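Chapter 6: Boundary Walls and Who Pays

Start with the deed. Always the deed, then the site.

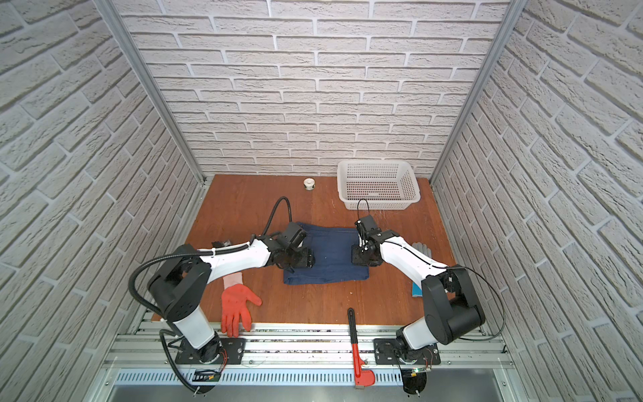 Old plans are drawn small, and a pencil line on paper can cover 3 feet of real ground. So measure. Twice if the owners are already argueing.

The Nelside case runs through this chapter. Two lots, one shared wall, 190 feet long. Van der Merwe surveyed it for the buyer, Skuvell for the seller, and they put the line on differnt faces of the wall. Same deed, mind you.

Terms to know before you go on: party wall, monument, encroachment, easement. Definitions at the back.

Bring a 100-foot tape to the first field session. Fieldwork starts at the Trullilach lot, 8 a.m.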